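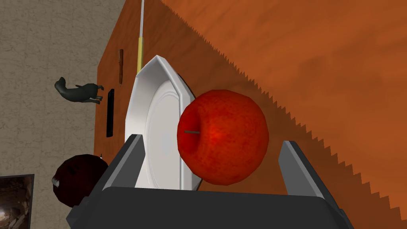
社区互助 > 自动化与现场 > 人机协作 > 岗位变化

搜索问题、标签或用户 搜索

上抓取单元以后，原来的分拣岗怎么定职责？

提问：Kiều Từ

我们是做水果礼盒配餐具的小厂，厂区叫Pivero，一条线，分拣加摆盘共11人，单班产量880盒。九月要上一套机械臂，集成商是Riedl，两指平行夹爪，程序先在仿真里跑，再下到现场。

目前的情况：
1. 集成商只交付节拍和抓取成功率，没写异常由谁处理。
2. 厂里打算抽两个分拣工去做仿真复核，就是逐段看夹爪的接近、闭合、撤出，标出有问题的片段。她们以前没碰过这类软件。
3. 班长认为复核算“坐着看屏幕”，不该拿原来的计件工资。可是取消计件以后，收入按什么算，没人给过书面说法。
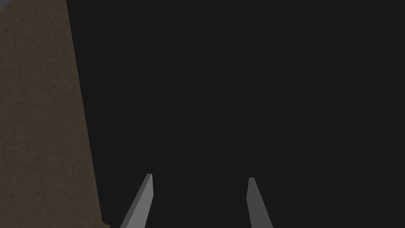

仿真视角：夹爪张开，指间无物，左侧为棕色表面

想问三点：复核岗算操作工还是技术员？一个人连续看多久合适？现场停机时，复核的人有没有权限复位？

回答 1（已采纳）

按我们厂的做法说，我们用的是Baron的控制柜，你那边菜单可能不同，职责划分可以照搬。

岗位归属：复核单独设岗，不要挂在操作工下面。挂在操作工下面，线上一缺人就会被拉回去补位，复核记录就断了。职级放在操作工和调试员之间，工资改为固定工时加质量系数，系数只看漏标率，不看片段数。按片段数计酬，后面的片段基本都是点“通过”。

连续时长：30分钟换一次，换下来的人去做实物抽检。画面里大片深色背景、两根手指加一个台面边缘，看久了分不清接近角度有没有偏。这个时长是班组自己试出来的，不是标准。

复位权限：分两级。软件报警（路径超限、抓取超时）可以由复核岗确认，由现场操作工按复位。安全回路断开，例如急停、门锁、光栅，复核岗一律不碰，由持证人员到现场查明原因后复位。不要开放远程复位。

另外，让老分拣工参与写判定标准。苹果果柄朝侧面时夹哪里、盘子立放时从哪边进，这些她们比集成商清楚。我们的标准第一版是调试员写的，“夹持位置合理”五个字，后来全部重写。
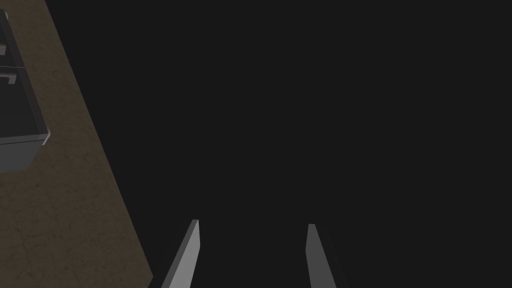
分类：岗位与排班 ＞ 仿真复核

回答 2

补充一点工时核算。换岗前先把现有动作拆开记一遍：取果、看果、转向、放置、补料、清台。机械臂接走的通常只有取和放，看果和补料还在人身上，而且补料会变得更零碎，因为料架容量是按机器节拍定的。我们当时按“减掉四个人”排班，第一周补料就跟不上，又调回来两个。

软件培训别用集成商的整套手册。我们用的是Zosora，手册314页，复核岗要用的只有回放、标注、导出三章。抽出来打印，半天讲完，再跟班两天。

回答 3

计件取消这件事先找人事要书面的，别的都好说。我们那边口头讲“收入不变”，到发薪的时候是按基本工资不变算的。

提问者追评：收到。班长同意复核单独设岗，漏标率由谁抽查还没定，定了再来更新。复位分级已转给Riedl，让他们写进交付文件。

联系我们 | 版权所有 互助社区 | 返回顶部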